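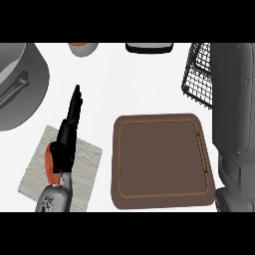 시뮬레이션 화면. 검은 손가락형 그리퍼가 주황색 채소처럼 보이는 물체를 잡고 있고, 오른쪽에 갈색 도마가 있다.

Malton 전시장 방문 보고: 조리 준비용 로봇 도입 검토

저는 급식 주방의 설비 구매를 담당하고 있습니다. 3월에 Malton에서 열린 공개 행사에 다녀왔습니다. 내년 예산에 채소 준비 공정의 자동화를 넣을지 아직 결정하지 않았고, 그 전에 공급 업체의 설명을 직접 듣고 싶었습니다. 한국어로 보고서를 쓰는 것이 저에게 아직 쉽지 않으므로, 어색한 표현이 있으면 양해를 부탁드립니다.

행사장은 역에서 버스로 16분 걸렸습니다. 접수는 오전 10시에 시작했고, 이름표와 얇은 자료집을 받았습니다. 참가 업체는 많지 않았지만 그만큼 질문할 시간이 충분했습니다. 저는 오전에 Adley의 설명을 들었고, 점심 후에 Berhe의 상담 자리에 갔습니다.

Adley는 실제 기계보다 먼저 시뮬레이션을 보여 주었습니다. 흰 작업대 위에 팬, 도마, 수건, 철망 선반 같은 주방 물건이 놓여 있고, 로봇 팔이 두 대 있는 구성입니다. 담당자의 설명에 따르면 고객의 주방 치수를 받은 다음에 이런 화면에서 배치를 검토하고, 그 후에 견적을 냅니다. 저는 이 순서가 마음에 들었습니다. 우리는 전에 세척기를 먼저 사고 나서 문 폭이 맞지 않는다는 것을 알았고, 문틀 공사를 따로 해야 했습니다.

제가 가장 오래 본 것은 작업대의 면적입니다. 도마가 생각보다 자리를 많이 차지합니다. 우리 준비실의 작업대는 벽에 붙어 있고 위에 선반이 있어서, 팔이 두 대 들어가면 사람이 설 자리가 남을지 걱정됩니다. 담당자에게 도면을 보내면 같은 방식으로 확인해 줄 수 있는지 물었더니, 배치 검토만 따로 주문할 수 있다고 했습니다. 비용은 697유로이고, 나중에 본 설비를 계약하면 그 금액을 빼 줍니다. 본 설비의 가격은 구성에 따라 차이가 크다고 하면서 그 자리에서는 말해 주지 않았습니다. 이 점은 조금 아쉬웠습니다.

그리퍼에 대해서도 질문했습니다. 손가락이 여러 개인 형태는 모양이 고르지 않은 채소를 잡을 때 유리하다고 합니다. 그러나 우리에게는 세척이 더 중요한 문제입니다. 손가락 사이에 흙이나 섬유가 끼면 누가, 얼마나 자주, 어떤 방법으로 닦는지 알아야 합니다. 담당자는 보호 장갑을 씌우는 방법을 말했고, 장갑은 소모품이라서 별도로 구입해야 합니다. 연간 400유로를 예상하라고 했지만, 이것이 한 손의 금액인지 두 손의 금액인지 제가 그 자리에서 확인하지 못했습니다. 메일로 다시 묻겠습니다.

Berhe에서는 임대 조건을 들었습니다. 월 2,000유로에 정기 점검이 포함되고, 최소 계약 기간은 2년입니다. 고장이 났을 때 대체 기계를 주는지 물었는데 답이 분명하지 않았습니다. 계약서 초안에는 "가능한 경우에 제공한다"라고만 쓰여 있습니다. 점심 급식은 하루도 쉴 수 없으니 이 문장은 우리 쪽에서 받아들이기 어렵습니다. 교육은 이틀이고 조리 직원 네 명까지 참가할 수 있습니다.

오후에는 Grinley의 주방을 견학하는 순서도 있었습니다. 그곳에서는 아직 로봇을 쓰지 않고 설치를 준비하는 단계였습니다. 바닥 배수구의 위치를 옮기고 전기 용량을 늘리는 공사가 먼저 필요했다고 합니다. 저는 이 견학이 제일 도움이 되었습니다. 업체 자료에는 이런 공사비가 나오지 않습니다. 우리 건물도 오래되어서 전기 점검을 미리 받아야 할 것 같습니다.

예산안에 대한 제 의견은 다음과 같습니다. 올해는 배치 검토와 전기 점검만 신청하고, 본 설비는 내년 상반기에 다시 논의하면 좋겠습니다. 구매와 임대를 비교하려면 Adley의 정식 견적이 있어야 하고, 소모품과 교육 시간에 드는 인건비도 같은 표에 넣어야 합니다. 당근과 감자의 하루 처리량은 주방에서 받은 기록이 오래된 것이라 새로 확인하겠습니다.

자료집과 Berhe의 계약서 초안은 사무실 공용 서류함에 넣어 두었습니다. 준비실 도면의 최신본을 가지고 계신 분은 저에게 보내 주시기 바랍니다.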